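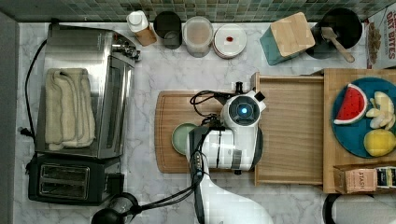
by R. MAMANI

Readers in Dreltville who have been asking after the little green prayer booklets that used to sit by the church doors will be glad to know that the whole set is coming back into print this September, gathered for the first time into one proper book. Nellov Press, the small Christian publisher over in Dollville, has taken on the project, and the first copies should be on the shelf at the Dreltville bookshop early in the month.

The book is called Lamps for the Long Road, and it brings together prayers, short reflections and a good handful of hymns written by members of six local congregations over a span of many years. Some of the pieces are only four lines long. Others go on for several pages, including a lovely, wandering account of a winter spent nursing a sick mother, which many people in town will remember from the booklet where it first appeared (and which, I will admit, I still have tucked inside my own Bible, coffee ring and all).

The editors at Nellov tell me they went through more than 600 separate pieces before settling on the final contents, and that it was slow and happy work. Spelling has been tidied here and there, but the writers' own way of talking has been left alone — if someone wrote "fixing to pray," then fixing to pray it stays. A few pieces were never signed, and the press would dearly love to hear from any family that recognizes one. The unsigned pages are marked with a small star, and a note at the back explains how to get in touch so a name can be added to a later printing.

There will be two editions. The paperback is meant for handbags and bedside tables, and the larger hardcover has big, clear type that was chosen with older readers in mind, along with wide margins for anyone who likes to write a date beside an answered prayer. Both contain the same text in the same order, so a group can read from either one without anybody losing their place.

To welcome the book home, there will be an evening of readings in the fellowship hall at 7, with several of the writers reading their own work and the combined choirs singing hymns from the last section. One of those hymns has never been sung in public before. The tune was found on a loose sheet folded into an old songbook, and the choirs have been learning it all summer. Copies will be on sale at the door, supper is potluck, and children are very welcome, as are their noises.

Churches that would like a box of books for a study group can order ahead through the bookshop, and Nellov has put together a short reader's guide with a question or two for each chapter. The guide comes free with any group order and can be had by itself for the price of the postage.

Anyone who still has the original booklets at home is asked to bring them along to the reading, even the battered ones. A table will be set out near the entrance for them, and they will all go home again with their owners at the end of the night.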